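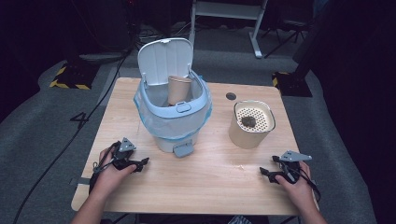

Mohandas Arumugam puts the weak point of office composting at the cup, because a paper wall with a thin plastic lining behaves like neither paper nor plastic once it reaches the heap. At Pestley, the site he runs, loads are screened at 40 millimeters before they enter the windrows. Lined cups pass the first screen flattened and come out of the process as film.

The site took in 2420 tons last year and rejected three full loads – all from office routes. Dilek Keskin, who schedules those routes, now samples bags on Monday and weighs the cups separately. Food scraps cause less trouble. Drained tea and coffee grounds break down quickly and need only dry carbon, usually shredded cardboard, to keep air moving through the pile.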